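Gripper Maintenance Technician (hand-held and arm-mounted units)

Flalton, Technical Operations
Full time, on site, with home visits inside the metro area
Posted August 2023
Reports to: Colette Guérin, hardware lead

Position summary

Flalton is hiring one technician to take over the setup, upkeep and repair of its two-jaw grippers. The same jaw assembly is used in two places: on hand-held units that operators take into homes, and on the arm in the Kolura cell at our Loveck site. The technician keeps both in the same mechanical condition, so that a grasp recorded by hand can be repeated by the cell without a change of offsets.

The job is bench work for most of the week. The rest is spent in the cell or at a home where a unit is in use. Applicants should be comfortable with small fasteners, written procedures and a good deal of record keeping.

What you will maintain

Each gripper has two black jaws on pivoting linkages, with a textured blue pad on each jaw. Pads wear at the tip first. Linkage pivots work loose under repeated opening and closing, and a loose pivot shows up as uneven pad contact well before it can be felt by hand. The present service interval is 800 cycles for a pad inspection. Pads are replaced in pairs, never singly.

The Kolura cell adds an arm, a fixed work table, a guard door with an interlock, and a controller cabinet. The controller log for July lists 1,463 completed cycles and 3 unplanned stops, all of them traced to the guard door switch. That switch is due to be moved to a stiffer bracket, and the new technician will do the work.

Duties

1. Inspect pads, linkages and pivot screws at the set interval. Record the result on the unit card, including when no fault is found.

2. Replace worn pads in matched pairs. Clean the seating surface, fit the new pads, close the jaws on the gauge block and check that both pads meet it along their full length.

3. Check pivot screws against the torque sheet. Apply fresh witness marks after any adjustment.

4. Run the acceptance check on household clutter before a serviced unit goes back out. Typical items are paper cups, tipped paper buckets and crumpled plastic bags, laid on a creased tablecloth with a bin standing next to the table. Thin bags are the harder test of pad alignment. A jaw pair that holds a cup by the rim may still let a bag slide if one pad sits proud of the other. 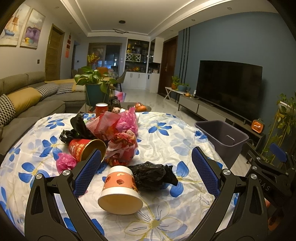 5. Restore the Kolura cell after a stop. Read the fault code, isolate the arm, clear the work table, inspect the jaws, and restart at reduced speed. The cell returns to normal speed after one full clean run.

6. Compare the jaw opening on hand-held and arm-mounted units once a week. Any difference beyond the limit on the unit card takes the unit out of use.

7. Keep the spares cabinet stocked with pads, screws, springs and linkage parts. Orders go through Stanisława Rutkowska in purchasing.

8. Write and correct service procedures. The current pad procedure was written for an earlier linkage and needs a full revision.

Required

Two years of hands-on work with electromechanical equipment, or a technical certificate and one year of work.

Correct use of calipers, feeler gauges and a small torque driver.

Working knowledge of lockout procedure for powered equipment.

Ability to read an assembly drawing and a simple wiring diagram.

Clear written English. Unit cards are read by people on other shifts.

A driver's license.

Preferred

Experience with a robot arm of any make, including jogging, tool offsets and fault recovery.

Basic scripting, enough to pull a cycle count out of a log file.

Some practice in designing printed or machined fixtures.

Conditions

Bench hours are 7:30 to 4:00. Home visits are scheduled at least two days ahead and are made in pairs. Tools, safety glasses and indoor shoe covers are supplied. The training period is 420 hours, split between the bench and the cell, and is supervised by Boris Vaněk. During training the technician does not restart the cell alone.

The pay grade is Technician II. The current scale is sent with the reply to each application.

How to apply

Send a resume and one page describing a mechanical fault you found and repaired. State the symptom, the measurements you took, the part that was at fault and how the repair was checked. Photographs and sketches may be attached and do not count toward the page.

Address applications to Tatiana Ondrejka, Technical Operations, with "Gripper technician" in the subject line. Selected applicants will be asked to the Loveck site for a half-day bench exercise consisting of a pad change, a pivot adjustment and a short written unit card. Travel within the state is reimbursed.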